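I've now read three separate articles telling me a compartment box will fix my sewing room. I don't believe a word of it. Thread, as I go.

To be clear, I'm not against boxes. I own boxes. My objection is to the idea that a person who can't put a bobbin back in a drawer will put it back in a one-inch square with a lid on it.

Background for the two people who followed me this week. I sew, mostly mending and bags, some quilting when my shoulder allows. Everything small lives in cookie tins. Buttons, snaps, bobbins, hooks and eyes, the little plastic sliders for bra straps. Tins.

The tins work fine if you don't mind tipping one out on the table every time you need a snap. I mind it a little. I've minded it a little for years.

What started all this is Effie Dalgleish, who runs our mending night, telling me in front of people that my button tin was "archaeology." She has a wall of labeled boxes. She also has a spare bedroom to put the wall in.

So I read up. The advice goes like this: sort by type, then by size, then by color, one kind per cell, label the lid, done. Every article was written by somebody whose buttons appear to come in four colors.

My buttons don't come in kinds. They come in "off a coat, probably" and "spare for a shirt I may or may not still have."

I did try. I tipped the button tin out on a bath towel (so they don't roll, good tip, I'll give the articles that one) and started making piles. After an hour I had a pile for white shirt buttons and a pile for everything else in the world.

White shirt buttons are a lie, by the way. There's bright white, warm white, the gray kind of white, and the ones that look white until you sew them next to a real white one. You find this out with the shirt on.

Anyway, the boxes. There are three sorts in the stores near me.

First sort: fixed dividers, molded in. Sturdy. The cells are the size somebody at a factory decided on. Bobbins lie flat in them and waste the whole depth, or stand on edge and fall over as soon as you take one out.

Second sort: removable dividers in slots. This is the one everybody recommends. You can make a long cell for zipper pulls and a short one for snaps. You can also watch the dividers creep up when you carry it by the wrong end, and then your size 2 snaps and your size 3 snaps are friends.

Third sort: little jars that sit in a tray. Nice looking. Costs silly money. You have to unscrew a lid to find out you wanted a different jar.

The display model I handled had a Grurkeck sticker and 36 cells. I stood in the aisle trying to think of 36 different things I own that are small. I got stuck well before the end and started making up categories. "Toggles, sad."

They had a bigger one too, from Indine, with a carrying handle on it. A handle on a box with dividers you can lift out. Think about that for a second. I put it back.

Things I do believe, having now handled more of these than a grown woman should:

The lid has to touch the tops of the dividers. If there's a gap you can slide a fingernail into, there's a gap a sequin can slide into. Take the box off the shelf, shut it, and look at it side on. Ignore the label.

Check the hinge before the latch. Everybody plays with the latch. The last box I had died at the hinge, a white line in the plastic one winter and then two separate pieces of box.

The lid should go all the way back and lie flat. A lid that stands half up blocks your light and gets knocked by your elbow. I sew with a lamp on my left, so that's my whole table gone dark.

Deep cells look generous and they're a pain. You can't pinch a snap out of the corner of a deep cell. Tip the box and now you're back to the cookie tin with extra steps.

Smoky plastic versus clear. I went back and forth. Clear shows you more. It also shows every scratch by August. Smoky looks tidier on a shelf, and then you can't tell navy from black through it, so you open it anyway.

Renzo Leone from the repair stall swears by masking tape on the lid and a pencil. No label maker. I asked what happens when the contents change and he said "you write on more tape." Fine. That's the first sensible thing anyone has told me about storage.

OK so one has been brought to the table. Latch open, lid back flat, dividers in. White table, good light, no more excuses.

My plan, which I reserve the right to abandon: start with the few things I look for every single week and leave the rest in tins. Snaps, hooks and eyes, shirt buttons, machine needles still in their cases, strap sliders.

None of the articles suggest this. They all want you to do the entire house. I think the entire house is how people end up with everything on the floor and dinner late.

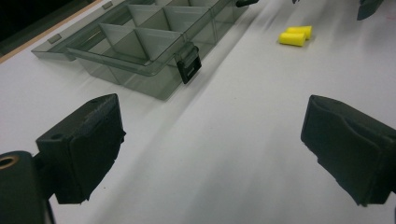
Lid back, latch hanging, a lot of little walls. We'll see.

First complaint, and it's a real one. A grid makes you feel like you have to fill it. I caught myself looking at the spare cells and thinking about buying beads. I don't bead!

Second complaint. Square corners. Flat buttons stick down in a corner like a stamp. My grandmother kept hers in a bowl and I'm starting to see why she did.

In fairness - the height of the dividers is good. Tall ones keep a handful of snaps where you put them. The short ones in my old box were more of a suggestion.

Also in fairness, pulling out one snap without hearing 400 others hit the table sounds very nice. I'm willing to be won over on noise alone.

What I won't do is the color thing. If it has four holes and goes on a shirt it's going in with the other shirt buttons, and I'll dig. Digging in a small square is still less digging.

Aisling Ní Chonaill asked whether I'd put safety pins in one. No. Safety pins open themselves in the night. They can stay in the tin with the dent.

Prediction, written down so you can hold me to it: the snaps will stay sorted, the buttons will last until the first time I'm in a hurry, and one cell will end up with a screw, a bread tag and a foreign coin in it. Every box in every house has that cell.

Going to leave it a month before I say anything nice. If it's still in order I'll apologize to Effie. In writing, small handwriting.

Comments

Yoga Tambunan
14/07/2019
Put the round stuff in a muffin tin liner inside the cell. The silicone ones, cut down. No corners. Took me one evening and I've stopped swearing at my shank buttons.

Orestis Karras
I use these for fishing tackle and the dividers ALWAYS creep. Tiny dab of hot glue on the ones you know you won't move. You can pick it off later if you have to, mostly.

Effie Dalgleish
I said archaeology with love. And I'll be expecting that apology.

bagsandhems
disagree about the handle. I have the one with a handle, carried it to class for 12 weeks, only had one spill and that was because I hadn't shut it

Fairclough Fabrics Fan
Does anyone know if you can buy replacement dividers on their own? I lost two in a move and now my zipper pulls live with my eyelets.

Aisling Ní Chonaill
Still think you're wrong about the safety pins. Close them first??

Renzo Leone
Tape goes on the front edge as well as the top. You'll want to read it when they're stacked.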